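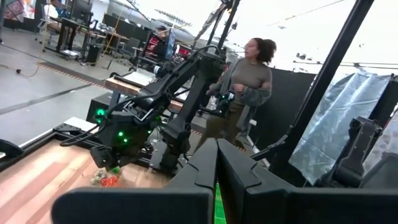
4. Setting out the sorting table

4.1 Clear the tabletop and wipe it with a dry cloth. Do not use spray polish. The boards mark easily and the baskets will slide.

4.2 Place the three Perrin baskets in a line across the table: yellow on the left, red in the middle, green on the right. The red basket should face squarely forward. The yellow one may be turned a little, with its long side towards the centre.

Note: Leave 417 mm between the yellow and red baskets, and 495 mm between the red and green. Measure from rim to rim.

4.3 Put the small items straight on the wood, spaced so that each can be picked up without touching the next. Soft and crinkly items may be crumpled first. Do not flatten them.

4.4 Place the ball last, to the right of the red basket and near the far edge of the table.

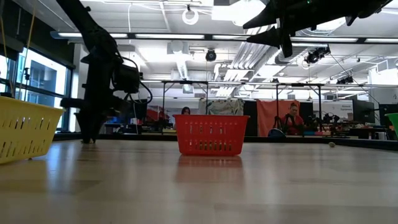 Figure 6. Yellow and red baskets in position, ball to the right of the red basket.

4.5 Check that all three baskets are empty before you begin a round. A full round uses 16 items, taken from the Korkuvus box. Broken or torn items should be replaced from the spares bag.

Caution: Do not lean on the table or rest drinks on it during a round.

Caution: Do not stack the baskets while anything is inside. The rims can catch and crack.

4.6 When the round is over, tip each basket out separately and enter the contents on form 932. Return the baskets to the shelf marked Zonbridge.

Spare baskets are kept at the Nernatport store. Ask Ermira Berisha for the key.

Section last revised 2020-02-27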